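3.2 Plant motifs in printed wall coverings

The second group of patterns in our sample uses leaves drawn only by their outline. Cervantes calls this type "open foliage" and separates it from the older filled type, in which each leaf is a flat area of color. In the archive of the Zadari print works, 64 patterns belong to the open type. Most of them were sold in 2 color versions, and the blue one was reprinted more often.

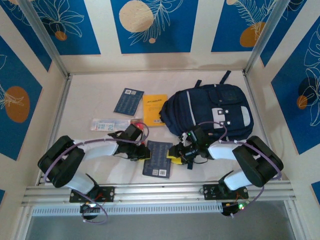 Figure 3. White leaf outlines on blue panels, with circles and ovals in cream, ochre and navy.

The sales books do not explain this preference. Letters from shop owners mention that customers asked for a quiet background, but such letters are few and come mainly from the Owusu district. We therefore treat the question of taste with caution, and in the next section we compare only the width of the repeat and the number of inks.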